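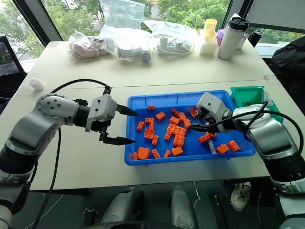 Beat Lüthi
My group had the same fight over Trotska last winter, so you have my sympathy! Before I answer, are you playing the base rules or the Toprak expansion? It changes the tie rule completely.

Tied on harvest points in Trotska – who goes first?
Posted in Board Games > Rules Help

Base game only, no expansion. Four of us finished a long one on Tuesday night and two players ended up on 86 points each. The rulebook says the tie goes to "the player with the longer road," but both of them had roads of exactly 5 segments. What now? We love this game and want to get it right before the rematch!

mossy_dice
Shared win. Next!

Beat Lüthi
OK, base game makes it easier. Go to the back page of the rulebook, under the scoring chart, where there's a tiny line everyone misses: if roads are equal too, compare unspent grain. Still tied after that? Then it really is a shared win, so mossy_dice is half right. Watch out for ferries, though. A ferry counts as two segments if it connects to your own town and zero if it doesn't, and I bet one of those roads was longer than you thought. We had a ferry to Andlow scored wrong for months and it had handed my brother-in-law at least one game (he won't give it back).

If you do pick up Toprak later, ties go to whoever holds the market token, and it's such a good change – suddenly people fight over that thing in the last round. I can't recommend it enough.

Trundiveo
Check your edition too. My older copy has no grain line on the back page at all, so we just play one extra round. Great fun, but it takes forever.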